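Ticket: Statement archive - party letters showing the wrong publication date
Opened by: Lucero Villca, Kestuvance press desk
Assigned to: Wen-hsiung Ko
Priority: 3

Lucero, June 30, 2020
Hi all! We loaded 300 open letters and party replies into the archive, and the search is wonderful. One snag: the opposition's February letter on the border talks sorts by upload day, so their reply seems to come before the letter it answers. Reporters are already asking which came first.

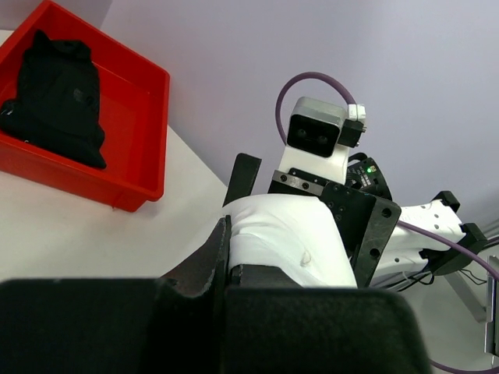
Red bin with black garment, white tabletop

Wen-hsiung
Great catch! Reproduced on my side. The importer reads "date received" when "date published" is blank, and 18 records have it blank. Could someone check those against the newspaper scans?

Mei-kuen Tsang
On it! 13 done before lunch, all from the weekly's front pages. The other five are interview transcripts with two dates each - do we want the day of the interview or the day it ran?

Lucero
The day it ran, please. Interview day can go in the notes.

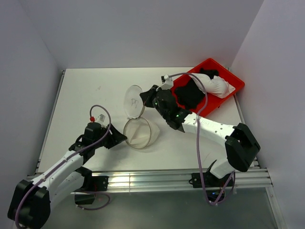

Two arms over the table

Wen-hsiung
Patched the importer and reindexed. Letter first, reply second, lovely. Lucero, please clear your browser cache and look at the border talks page again.

Lucero
Perfect order now, thank you both! Still open: the Spanish page shows the old list.

Status: waiting on Spanish reindex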